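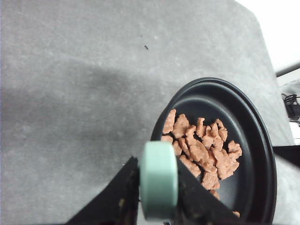
Looking after worktops and pans

Matt grey worktops show grease more than grit. Wipe along the length with a damp microfibre cloth, then buff dry. Water left to stand leaves a ring that needs a second pass. For dried spots, lay a warm wet cloth over the mark for 5 minutes before wiping. Scouring powder will polish a matt finish unevenly and should be kept off it.

Checking a pan handle
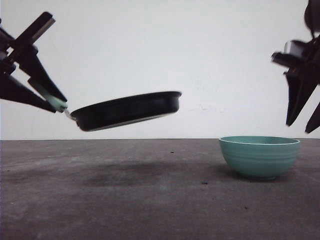 Loose handles are mostly a matter of one screw. Tighten it with the pan cold, a quarter turn at a time, and stop when the play has gone. On a pan with a short metal section between handle and body, like the black frying pan shown, dry that section as carefully as the pan itself. Grease collects there and bakes on. If the screw turns without biting, the thread has gone and the handle needs replacing. Handles from Triteo and Florberg do not interchange.

Storing bowls and dishes

1. Dry the foot of each piece before stacking.
2. Put a sheet of kitchen paper between glazed pieces.
3. Keep stacks to 6 or fewer. The Ellora shelf brackets in our test cupboard began to sag under more than 83 plates.
4. Store light-coloured bowls away from the hob, where the film of fat is heaviest.

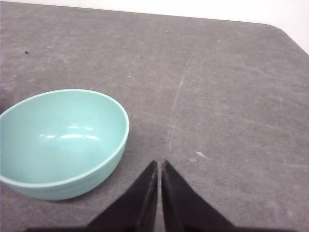 5. Turn the top bowl upside down to keep dust out.

Recheck handle screws each May.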